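Small Kitchen, Small Pot: Getting More Out of a Countertop Cooker

Last updated: September 22, 2023
6 min read

When we moved into the apartment on Skolgate, the kitchen had one working burner, a sink the size of a mixing bowl and a counter that filled up the moment you set down a bag of groceries. I had cooked on a full-size range my whole life and I sulked for a good long while. Then my sister-in-law passed along her little electric hot pot, and by January I was using it for nearly everything (soup, eggs, rice, the occasional pudding), and I've been a bit of a bore on the subject ever since.

So many of you have written in asking how I manage with so little room that I thought I'd put my habits down in one place.

Start with less water than you think. A small pot comes to the boil fast, and if it's filled near the brim it will spit all over your counter. For steaming, keep the water below the rack so the food sits over it, and peek now and then to see that it hasn't boiled away. Potatoes do beautifully this way if you pick small ones, all much the same size. Mine get 20 minutes with the lid on, then a poke with a thin knife, and if the knife drags they go back in for a bit longer. Bread that's a day old perks up over steam too — just keep it short, or you'll have a soggy bun and only yourself to blame.

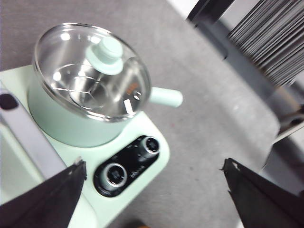
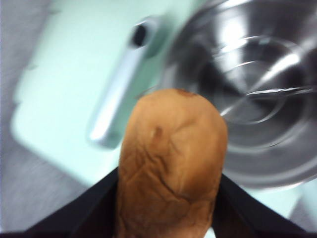
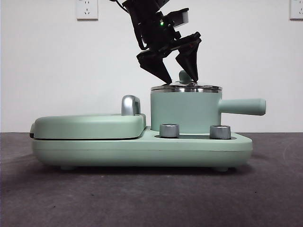
Now, lids. I used to lift mine every couple of minutes out of pure nosiness, and then wonder why supper was late. A glass lid is a real kindness to people like me. When you do take it off, tilt the far side up first so the steam goes away from your face, and set the lid upside down on a folded towel so the drips have somewhere to go.

Cleaning is where most folks get discouraged, I think, and it needn't be a chore. Unplug it and let it cool all the way down, which for me means after the dishes are done and I've had my tea. Wipe the outside with a damp cloth and never, ever dunk an electric base in the sink. If the inside of a steel pot has gone chalky or picked up those rainbow marks, put in 2 spoonfuls of white vinegar with enough water to cover the bottom, warm it gently, let it sit, and rinse well. Skip the steel wool! I ruined a perfectly good saucepan that way years ago and it still bothers me.

For rims and knobs, where the grease likes to hide, an old soft toothbrush and a drop of dish soap will get into the groove. Dry everything before you put it away, and store the lid a little ajar, or you'll open it next week to a stale smell.

As for where to keep the thing, I cleared one low shelf by giving away a bread machine I hadn't touched since we lived in Triddale. The cord gets a loose loop and a twist tie, never wrapped tight around the base. If you keep spices on the same shelf, move them as far from the cooker as you can, as steam turns onion powder into a brick. Mine live in a shoebox by the window now, labels facing up, and I can find the paprika on the first try most days.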